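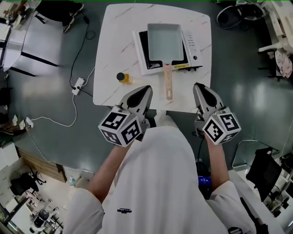
图1 大理石纹台面上的便携式电磁炉,黑色玻璃灶面,右侧为控制条和旋钮

烹饪科学基础 讲义
第四讲 热从哪里来:灶具、锅具与温度控制
Trillthorpe 烹饪学校 一年级用

一、本讲范围

前三讲讲了水、蛋白质和淀粉,都假定食物已经处在某个温度上。本讲回过头来讨论这个温度是怎样得到的。内容包括传热的三种方式,明火、电热和电磁三类灶具的差别,锅具材料的选择,以及在没有温度计的情况下怎样判断锅面温度。烤箱和蒸箱放在第六讲,微波炉放在第七讲。

课前请复习比热容的定义。计算只用到乘除法。

二、几个要分清的概念

温度和热量经常被混用。温度说明物体有多热,单位是摄氏度;热量是转移的能量,单位是焦耳。一小勺沸水和一大锅沸水温度相同,把它们各自从室温烧开所需的热量却差得很远。

功率是单位时间内转移的能量,单位是瓦。灶具上标的功率通常是从电源取用的功率,进到锅里的要少一些,进到食物里的又少一些。课堂计算时先忽略损失,得到的是理想值,然后再讨论实际值为什么偏离。

比热容表示一克物质升高一摄氏度需要多少热量。水的比热容约为每克每摄氏度4.2焦,在常见食材和厨房材料里属于很高的。食用油大致是水的一半。同样的火力,同样的重量,油比水升温快得多,这也是热油容易失控的原因之一。

潜热指物质在状态变化时吸收或放出的热量,此时温度不变。水沸腾以后继续加大火力,水温并不升高,多出来的能量用于汽化。煮面时把火开到最大,得到的是更剧烈的翻滚和更多的蒸汽,面并不会因为水更热而熟得更快。水量少、下面多的时候,大火有助于让水尽快重新沸腾,这是另一件事。

三、传热的三种方式

1. 传导
热通过直接接触传递。锅底传给锅里的牛排,锅底中心传给锅底边缘,食物表面传给食物内部,都以传导为主。食物内部的传导很慢,厚度的影响也比直觉要大:其他条件相同时,热到达中心所需的时间大体与厚度的平方成比例。厚度加倍,时间要接近原来的四倍。切配时厚薄不一,同一锅里就会有生有老。

2. 对流
热由流动的液体或气体携带。汤锅底部的水受热后密度变小,上升,较冷的水下沉补充,形成循环。清汤对流顺畅,底部不易过热。浓汤、粥和加了淀粉的酱汁流动性差,热量积在锅底,容易糊底,需要人工搅动。搅动时勺子应当刮到锅底,只搅上层没有作用。

3. 辐射
热以电磁波的形式传递,不需要介质。炭火、烤箱的发热管、发红的电热丝都有明显的辐射。辐射的强弱随距离和角度变化,面向热源的一侧受热,背向的一侧基本不受热,所以烤串需要翻面。

实际操作中三种方式同时存在。分析一道菜的加热过程时,先找出起主要作用的一种,再看其余两种。例如煎鱼,鱼皮一侧以传导为主;加盖以后,锅内的热空气和蒸汽使上面一侧也受热,其中蒸汽在鱼身上凝结时放出潜热,效率相当高。

四、三类灶具

1. 燃气灶
燃气燃烧产生高温气体,气体沿锅底流过,把一部分热量传给锅,其余散到周围空气中。优点是对锅具材料没有要求,圆底锅也能用,火焰大小可以直接看见。缺点是损失较大,厨房升温明显,并且必须通风。

火焰应当呈蓝色。大片黄色火焰说明燃烧不充分,可能是进风口堵塞或者炉头积了污物,应停用并清理。火焰超出锅底边缘时,多出来的部分主要加热锅柄和空气。

2. 电热灶
电流通过电阻丝发热,热量以传导和辐射的方式到达锅底。玻璃面板的红外灶也属于这一类。它的特点是热惯性大:开机后升温慢,关机后余热久。习惯燃气灶的学生初次使用时常常把火关晚了。处理办法是提前调低,或者直接把锅移开。

电热灶要求锅底平整。锅底变形后中间悬空,悬空部分受热不良,结果是同一口锅里颜色深浅不一。

3. 电磁炉
灶面下有一个线圈,通入频率为二十多千赫的交流电,产生交变磁场。磁场穿过玻璃面板,在锅底的铁磁性材料中感应出涡流,涡流遇到电阻而发热。铁磁性材料反复磁化也会贡献一部分热量。热直接产生在锅底,玻璃面板本身基本不发热,但会被热锅反过来加热,所以移锅以后面板仍然可能烫手。

电磁炉的能量利用率在三者中通常最高,响应也快。它的限制主要有以下几点。

锅具必须含有足够的铁磁性材料。检验方法是用一块磁铁贴锅底,吸得牢即可使用。铸铁、搪瓷铁和碳钢都可以。不锈钢要看牌号和底部结构,有的吸,有的不吸。纯铝、纯铜、陶和玻璃在普通电磁炉上不能直接使用。

锅底发热不均匀。线圈呈环形,磁场最强的地方也呈环形,薄底锅上可以看到一圈先起泡。厚底或复合底能减轻这个现象。

低档位可能是间歇加热。许多便携机型在低功率时并不连续输出,做法是开几秒、停几秒,平均下来达到设定功率。熬糖、融巧克力和做蛋黄酱汁时要留意,薄锅在通电的几秒内温度会冲得很高。改用厚底锅或隔水加热都可以缓和。

进出风口不能堵。机内有风扇给电子元件散热,机身不要贴墙,也不要放在布上使用。

五、一道例题

用一台设定在800瓦的电磁炉加热200克水,时间30秒,忽略一切损失,水温升高多少?

解:转移的能量为功率乘时间,即
800×30=24000焦
水升高一摄氏度需要
200×4.2=840焦
两者相除,得28.6,即升高不到二十九摄氏度。

讨论:实测结果会低于这个值。能量的去向至少包括锅本身的升温、线圈和电路的损耗、锅壁向空气的散热以及水面的蒸发。锅越重,第一项所占比例越大,在加热时间很短时尤其明显。延长加热时间,锅的影响相对减小,散热和蒸发的影响相对增大。

思考:把水换成同样重量的油,比热容按水的一半计算,温升是多少?算完以后想一想,为什么空锅或者只有薄薄一层油的锅不应离人。

六、锅具材料

选锅要看两个性质。一个是导热能力,决定热量能否在锅底铺匀;另一个是储热能力,由重量和比热容共同决定,影响冷食材下锅后锅温跌落的幅度。

铜导热极好,反应快,适合熬糖和做酱汁。价格高,需要保养,与酸性食物接触的一面应有内衬。

铝导热好,重量轻。未经处理的铝会与酸性食材反应,使汤汁带金属味,颜色也会变。阳极氧化以后好得多。

铸铁导热一般,储热强。预热要慢,要给热量时间向边缘扩散。预热充分以后适合煎厚肉。洗后立即擦干,抹一层薄油。

碳钢与铸铁接近,较薄,较轻,升温快一些,是炒锅的常用材料。

不锈钢耐腐蚀,几乎不与食物反应,导热差。单层不锈钢锅容易局部过热,所以市面上多见夹铝或夹铜的复合结构。复合的部分有的只在锅底,有的延伸到锅壁。做需要收汁的菜时,后一种的边缘不易焦。

不粘涂层锅的基材多为铝。涂层怕高温,怕金属铲,不应空烧,也不用来做大火爆炒。涂层大面积剥落的锅应更换。

实训室现有两套锅:Sanon 的复合底不锈钢锅和 Briem 的铸铁煎锅。两套都可以上电磁炉。Briem 煎锅较重,放上玻璃面板时先落一侧再放平,不要拖动。

七、判断锅面温度

厨房里最可靠的办法是用温度计。探针式温度计量液体和食物内部,红外温度计量表面。红外温度计对光亮的不锈钢锅面读数偏低,原因是光亮金属自身发出的红外线很弱,仪器收到的多是反射来的部分。在锅面抹一层薄油再测,读数会可靠一些。

没有温度计时,可以用下面几种现象作参考。

水滴。锅面略高于水的沸点时,水滴摊开,发出嘶声,很快蒸干。锅面再热很多以后,水滴会聚成珠状在锅里滚动,反而蒸发得慢,这是水滴底部形成了一层蒸汽垫的缘故。出现滚珠的温度与锅面的粗糙程度有关,不锈钢锅上常在约200摄氏度。这个方法只用于干锅,热油里不可滴水。

油。冷油黏,倾斜锅身时流得慢。升温后变稀,表面出现细纹。开始冒烟时已经到了烟点,应立即降温。烟点因油的种类和精炼程度而不同,同一种油反复使用以后烟点会下降。

面包丁。放一小块面包到油里,看它变色的快慢。适合比较前后两次油温,不适合得出具体度数。

声音。水分汽化时发出声音,声音变小说明食物表面的水分减少,或者锅温已经下降。两种情况要结合颜色区分。

补充一个课堂上经常问到的问题:煎肉到底要多热。表面褐变在高于水的沸点以后才会明显加快,所以首要条件是表面干燥。肉表面带着水下锅,热量先用来蒸发水,锅温再高,短时间内表面也停留在沸点附近。用纸吸干,间隔放置,不要一次放满,这几步比单纯提高火力有效。

八、实训安排

地点为 Mekbridge 楼205室,两人一组。每组一台灶具、一口锅、一支探针温度计和一只厨房秤。

步骤
1. 检查锅底,擦干水迹,用磁铁测试并记录结果。
2. 称取200克室温水,倒入锅中,记下初始温度。
3. 将灶具设定在800瓦,开始计时。
4. 加热30秒后关机,轻轻搅动,待读数稳定,记下最高温度。
5. 倒掉水,把锅冷却到室温并擦干,换另一种锅重复。
6. 计算两口锅的实际温升,与第五节的理想值比较。

记录表包括锅的材料、锅重、初温、末温、温升和备注。备注栏写观察到的气泡位置、声音和其他现象。没有测到的项目留空,不要补写。

注意事项
不要把空锅放在开机的灶面上。
移锅以后把面板当作热的表面对待。
勺子、刀和锅盖等金属物品不放在灶面上。
玻璃面板出现裂纹,应立即断电,停止使用。
使用心脏起搏器或其他植入式电子设备的学生,开课前告知任课教师,改做燃气灶一组的项目。
清洁面板用湿布和中性清洁剂,待冷却后进行。糖浆溢出后冷却会变硬,可用塑料刮板从边缘铲起。

九、作业

1. 解释为什么同样用小火,粥比清汤更容易糊底。
2. 一块肉厚度增加一半,按平方关系估计,中心达到同一温度的时间变为原来的多少倍?
3. 一口纯铝锅在电磁炉上不能使用。有人在锅下垫一块铁板,锅就热了。说明此时热量传递的路径,并指出这种做法的缺点。
4. 整理实训数据,写一页以内的说明。两口锅的温升有差别时,分析差别来自哪里;没有明显差别时,也照实写。

作业在第五讲开始前交。第五讲的内容是油炸,请先读教材中关于油脂氧化的一节。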